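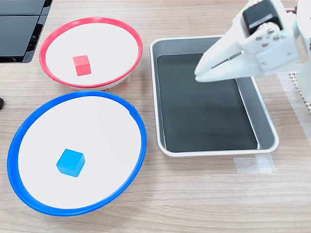

4. Care of the table top

4.1 Before first use

The Ernus table is delivered with a thin layer of factory oil. Let the table stand in a ventilated room for 14 hours before you put anything on it.

1. Remove the protective film from the top and from the four edges.
2. Wipe the surface with a dry cotton cloth, always along the grain.
3. Check that all leg bolts are tight (see section 3).

Note: The colour of the top becomes a little darker during the first months. It is normal and is not a reason for complaint.

4.2 Weekly cleaning

1. Mix one spoon of neutral soap with 1000 ml of lukewarm water.
2. Wring out the cloth well - it must be damp, never dripping.
3. Wipe the top and dry it immediately with a second cloth.

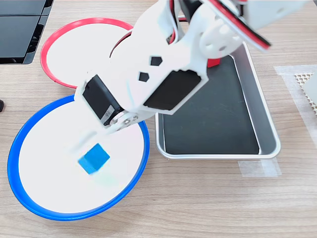
4. Wipe also the underside of the edge, where the grease from hands collects.

Caution: Do not use steam cleaners, vinegar or scouring powder. Damage from these products is not covered by the guarantee.

4.3 Oiling

Oil the top twice per year with Akden oil, article 542. Apply a thin layer, wait 4 hours and remove the rest with a clean cloth. Oily cloths can catch fire by themselves - spread them flat outdoors to dry before you throw them away.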